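September
By the Ifans editorial desk

The safety lead at Stavach keeps the cell rules for arm work on one printed sheet. It used to run to several pages. "People signed the long version without reading it," she said. "I would ask what the speed limit was during setup and get three different answers."

The sheet now gives one figure for setup, 400 millimeters per second at the tool, and one for any motion with a hand inside the marked area, which is zero. Toy kitchen tasks fall under the same rules as everything else in the building.

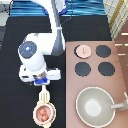

She does not accept the argument that light objects justify light procedure. "The arm has the same mass whatever it is holding. Risk is assessed on the arm, the tool and the task together. If you change one of them, you do the assessment again."

Layout is covered by a separate clause, adopted from the Lirkgate site. Props are placed before the arm is enabled, and any item moved by hand during a pause is written in the log. The Grornero project has logged over 1654 runs this way. An earlier set of 570 was withdrawn from use after an audit found the start positions had not been recorded.
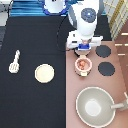
"The runs themselves may have been fine," she said. "We had no means of showing it, so they came out."

Cables are checked at the start of each shift through the full range of the wrist, at setup speed. Stop buttons are tested at the same time, by pressing them. She said the second check was the one most often skipped, and the log now has a box for each button with space for initials.

The next revision will deal with restarts after a protective stop. The draft requires the operator to note the cause before resetting.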